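3.2 Transfer rumors and season ticket renewal

We turn now to the part of the survey that we found ourselves talking about most over the winter, which is how supporters of the two clubs, Hirkenel and Fitley, follow news of a player leaving before the season has ended. We had 319 completed questionnaires from Hirkenel and 649 from Fitley, and we are grateful for the patience with which people answered a rather long list of questions. Most of them told us that they first heard of a departure from a friend or a fan page, and only later from the club itself. 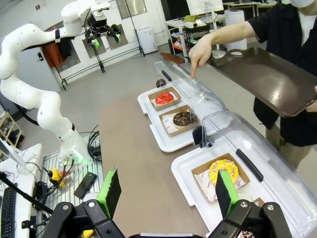
3.3 Feelings toward the departing player

It would be easy to suppose that a player who has agreed to go elsewhere loses the crowd's affection at once. Our respondents were a good deal kinder than that. Many Hirkenel supporters wrote warmly, and sometimes at great length, about wanting one last good run of games from a favorite midfielder, and several compared the wait to having a grown child packing for college. Fitley supporters were cooler, particularly where the fee had been kept private. We coded 1237 written comments using the Grilldale scale, which sorts remarks by warmth and by whether they speak of the player or of the club. 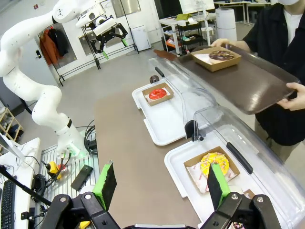

Figure 2. Yellow-glazed donut with pink and white sprinkles in a kraft-paper box, with a red-glazed donut farther along the counter.

Comments about the club were the sharper ones at both grounds. As Ní Chonaill has argued for smaller leagues, supporters seem to forgive the person and hold on to their grievance with the front office, and our own reading fits comfortably with that view. We also spoke at more length with 17 supporters in May, once the final home games were over, and one question from those talks is worth giving in full. 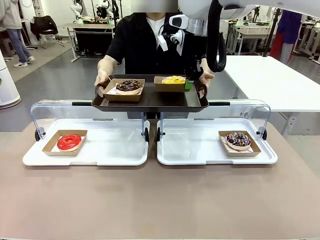 Would you still buy the shirt of a player you knew was leaving?
I would if he had been good to us, and I'd wear it to his last home game too.

Replies of this sort came mostly from people who had held a season ticket for many years. Newer supporters tended to wait for the next signing, and we return to them in Section 4.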